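A Two-Arm Bench and a Sheet of Orange Paper

Joltberg's bench at Maihi has a single job – gathering examples of handling thin, flexible stock. Two arms share one rail, and an operator drives both while the recorder logs joint positions and video.

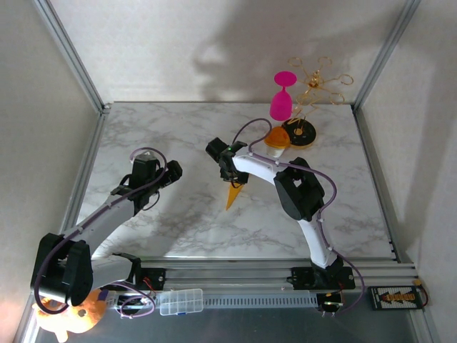 MAIHI, April

The current set holds 3928 episodes. An episode starts with both grippers open and ends when the operator releases the part. Orange pieces are used against the white marble-patterned top, and the goblet and gold wire rack stay at the back as clutter, so the model has to learn what to ignore.

Paper is a hard subject. It has no fixed shape, it slides, and a fold hides the edge the next grip needs. Diltow, the training code, takes in short windows of motion, and a pause by the operator is learned as readily as a grip. 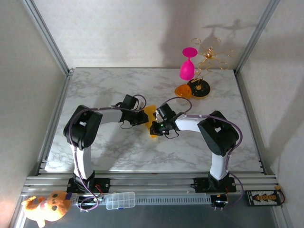
Both arms have to be labeled as one action. Early versions of the set stored them as 2 separate streams, and a drift of 19 milliseconds between the clocks was enough to spoil the handovers. The streams now share a clock, and 795 of the older episodes were dropped instead of being repaired.

Failed tries are kept under their own tag. Joltberg trains on the recoveries inside them and discards the rest. The wrist view carries most of the weight in the last stretch of an approach, where the fingertips and the paper's edge are close together and the fixed view has too few pixels to separate them.

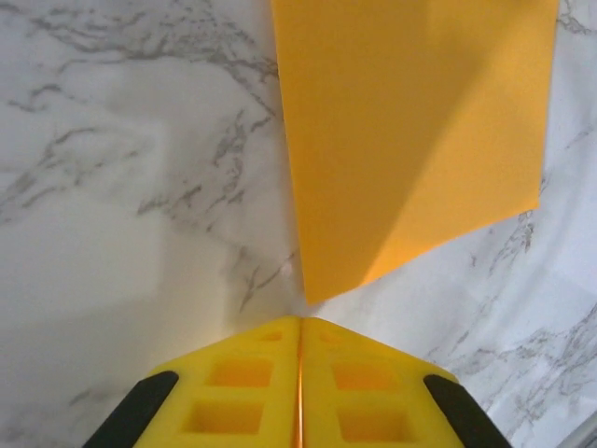
What goes into the next set

Arkel, the follow-on set, will add a second paper weight and changes in lighting. The episode format stays the same, so old and new recordings can be mixed in one training run.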